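Re: [sim-list] Plarham open day, who is going?

On 12/30/21 the list owner wrote:
> Anyone get to the Clillier open day at Plarham? I missed the July one
> and want to know if the Sirow demo is worth the drive. Also do they
> let you touch anything or is it all slides.

Went, yes. Quick notes, typing on my phone so sorry.

Not all slides. Short talk, then straight to the Sirow stations, 11 of them, all simulated, real arm only at the far end behind a rope. You get a pad and drive the gripper round a house. Wrist view on one monitor, room view on the other. Most people (me too) stared at the wrong one for the first few minutes.

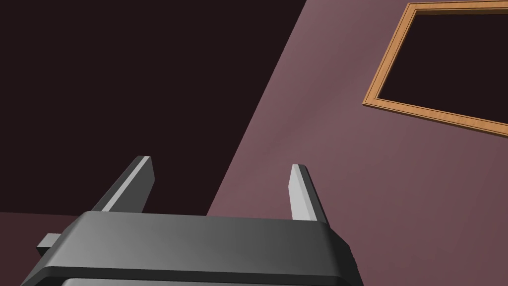

Wrist view takes getting used to. No depth to speak of, and walls come up on you fast. I drove into one twice — no harm done, it just resets. Lag was fine at my station, bad at the one by the door, they said up to 900 ms when the hall wifi fills up. Beleive it.

Swati is the scripting layer on top. They ran a canned pick and place with it, worked 1st time, then somebody asked for a different start pose and it sat there thinking. They restarted it. Didn't see how that ended, queue was moving.

Worth the drive? If you want to try the controls, yes. If you want real hardware, wait — rope stays up the whole day and teh arm demo is short.

Parking is 74 spaces, full before the talk. Use the lot behind the bakery.

Handout has the build number, 1237, if anybody wants to ask them for the same version. Will scan it when I'm home.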